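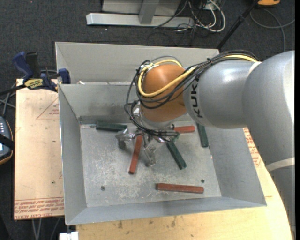

Bin storage is the practice of keeping goods or parts in open-topped containers instead of stacking them on shelves, hanging them or packing them in closed boxes. It is used in workshops, warehouses, farm buildings, shops and homes. A bin may be as small as a hand or large enough to need a forklift. The term covers both ordered storage, in which each item has a set position, and bulk storage, in which items lie wherever they happen to come to rest. Short pieces of stock are often kept the second way. Reddish-brown and dark green sticks lying at different angles on the floor of a gray sheet-metal bin are a case of it, with more than one kind of piece sharing a container. Bins of this type commonly have sloped walls, and the inner surface becomes scuffed with use.

History

Open containers for loose goods are very old. Baskets, clay jars and wooden troughs were used for grain, nuts and roots long before there was a separate word for them in English. The word "bin" first meant a manger or a crib for feed, and the farm sense survives in "grain bin" and "corn bin."

Metal bins spread with factory work. Workshops that made many copies of the same part needed a way to move pieces from one bench to the next, and wooden boxes wore out or soaked up oil. Sheet steel could be folded into a box with few seams, and a damaged bin could be hammered back into shape. Plastic bins came later and took over most light uses, although metal remained common for heavy or sharp-edged parts.

Shape and construction

Most bins have a flat floor and four walls. The walls may be upright or may slope outward toward the rim. Upright walls give the most room for a given floor area. Sloped walls give up some of that room but let empty bins nest inside one another, and they guide small items back toward the middle as the bin empties. A steep slope works best for grain, beads and screws. Long items are affected less, and may come to rest leaning on the wall with one end raised.

The rim is usually folded or rolled so that it does not cut the hand. Some bins have a lowered front edge, known as a hopper front, which allows a person to reach in while another bin is stacked on top. Dividers may be fixed or loose. Loose dividers tend to go missing, and many shops replace them with cut pieces of board.

Floors are left plain in most designs. A ribbed floor makes flat items easier to pick up but is harder to sweep out. Drain holes are added where the contents may be washed in place.

Sorted and mixed bins

A sorted bin holds one kind of item. It can be filled and emptied without looking closely, and its contents can be judged by weight or by depth. A mixed bin holds several kinds. Mixed bins save floor space and suit goods that are used together, such as the pieces of a kit, but each item has to be picked out by eye. Color is the simplest aid. Size and shape are slower to read, especially when pieces overlap.

The Fanolside system, named for the mill where it was first used, combines the two. Offcuts of every kind go into one large receiving bin during the day and are moved to sorted bins at closing time. The mill had 73 sorted bins when the system was written down, each marked with a painted band. A similar plan was used at the Breathnach joinery, which kept only 9 -- one for each width of strip it cut -- and burned the rest.

Labels and records

Bins are labeled on the front wall or on the rail that holds them. A label normally gives the name of the item and a stock number, and sometimes the level at which more should be ordered. The two-bin method needs no written count at all. Two bins of the same item are kept, one behind the other, and when the front bin is empty it is sent to be refilled while the rear one is used.

Care

Dust, chips and splinters collect on the floor of any open bin. Dry contents call for little more than tipping the bin out and brushing it. Bins that hold food or seed are washed and fully dried before refilling. Bare steel rusts where paint has worn away, most often at the corners.

Overfilling is the usual cause of damage. Walls bow outward, stacked bins no longer sit level, and items on top fall when the bin is moved. Many shops paint a fill line 3 inches below the rim.

See also

Hopper
Pallet box
Two-bin method
Warehouse shelving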